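Tables, Benches and One Long Shelf: Pictures from the Ultley Workshop

Welcome to the gallery page, which we have been meaning to put in order for a long while and have finally sat down to do. Regular readers will know that the workshop in Ultley looks after other people's furniture as well as making a little of its own, and that the making tends to get squeezed into whatever corners of the week are left over. This page is for the tops: table tops, desk tops, bench tops, all the broad flat pieces of timber that people lean on, eat off and spread their newspapers across, and hardly ever look at.

I do look at them, I'm afraid, rather too much. My wife says I can't sit down in a café without running a hand along the edge of the table, and she's quite right (I also look underneath, if I think I can get away with it). Pale woods are my particular weakness. A dark, heavily polished top is a handsome thing, but it tends to tell you everything at once from across the room, whereas a blond one asks you to come a bit closer and move your head about until the light catches it properly.

Géza Bozsik, who taught me most of what I know about surfaces, used to walk right round a table before he would say a word about it. He'd stop at the window end, crouch down, look along the grain, and then go round again the other way. It drove customers mad. But the same top can seem plain from one side and full of movement from the other, and I have got into the habit myself, crouching and all, although my knees complain about it more than his ever did.

So please take your time over this part of the gallery. Fine grain is easily scrolled past on a small screen, and if you have a bigger one in the house it's well worth using it.
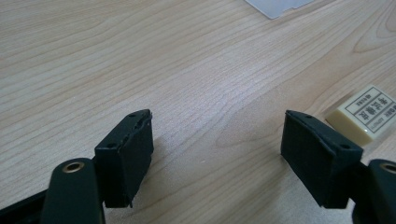 Pale blond top with a maple-like figure. Long wavy streaks through the middle, and those lovely loose swirls over towards the right.

It's the swirls I keep going back to. The straight run of a grain is restful and makes a good, quiet background for plates and paperwork, but wherever the lines start to bend round into ovals you get something the eye wants to follow, a bit like the contour lines on a walking map. There is a soft band of light across the centre as well, which bleaches the wood a little, and if you look to the left of it the colour is a touch warmer and more tan. I'm very fond of that difference. People sometimes ask us for a table that is "the same colour all over", and I always want to ask them what time of day they mean!

A few words on looking after pale tops, as it's the thing we are asked about most often when people come in. We had 3 letters on the subject in February alone, one of them running to 4 pages with a drawing (a very good drawing, I should add, and it's now pinned up by the kettle).

Wipe up spills as you find them, with a soft cloth that has been wrung out well, and dry the place afterwards. Tea and red wine are the usual villains. Go with the grain when you wipe. Keep hot pans on a mat, and give the mat a shake now and again, because crumbs and grit collect under it and will do their scratching quite unseen.

Sunlight is harder to manage. Pale wood will change colour over the years, and if you leave a fruit bowl in one spot all summer you may well find the shape of it when you finally move it. Shift things about a little. The Beder desk, which some of you will remember from our last open day, had a perfect square on it where a blotter had sat, and I must say I grew rather attached to it — the owner had too, and asked us to leave it alone.

If you are thinking of bringing a table in, do write first and tell us how big it is, as we can only take pieces up to 7 feet long through the side door. The Antal sideboard taught us that lesson, and the paint on the door frame still shows it.

Gallery page last put in order 28 September 2026.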